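Quick one tonight, it's nearly 11 and I've still got invoices to send

So. Email newsletters. I moved my whole list off Vuvard last month and I said I'd write up how it went, and a couple of you have been nagging (hi Ginevra).

Background for anyone new. I do marketing for small shops, mostly on my own, with Thomas Cocco helping on the ad side when it gets busy. The list was 2000 names when I started the move. Built up over years — old clients, people from workshops, a heap of addresses I honestly couldn't place. Open rates had been sliding since May and I kept blaming the subject lines.

Wasn't the subject lines. Well, partly. Mostly it was dead addresses. Went through the lot over a couple of evenings and pulled out anyone who hadn't opened a thing in ages. Sent them one last email, plain text, "still want these?" and a link. 460 never clicked. Gone. Felt awful for a day, then fine.

Then picking somewhere new. Looked at Clallow and Jenum. Clallow is prettier, the templates are lovely, but the tagging drove me up the wall. You have to make a whole new segment just to leave one person out?? Jenum looks like a tax form but I had my welcome emails going in an afternoon. So, Jenum. Might regret it, ask me at Christmas. 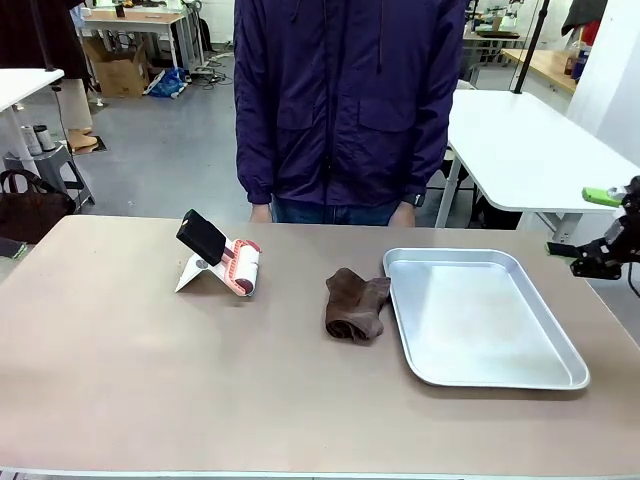 The import was the fiddly bit. Vuvard spits out your contacts with the signup dates in the American format and Jenum read half of them backwards. Oluwaseun Bashir spotted it before I did, he got a "happy anniversary of joining" email that was out by months. Sorry mate. If you're doing the same move, fix the date column in a spreadsheet first, then upload. And check your unsubscribes came accross too, they live in a seperate file. I nearly missed that one and it would've been a proper mess.

Other thing I changed — one offer per email. I used to cram in everything, the workshop, the blog, the discount, a survey. Concetta Cocco runs the Marras shop account with me and she'd been saying for ages that her customers only ever click the first link. She was right. We cut theirs down to a photo, 2 short paragraphs and a button. More replies already, real ones, people asking about colour and sizes.

Still to do: sort out the signup form on mobile (the button sits under the cookie banner, grr), rewrite the welcome series, work out if 10 in the morning is really the best time to send or if I just made that up years ago.

If you've used Jenum for longer than me and know how to stop it putting the logo in twice, please leave a comment. Right, invoices.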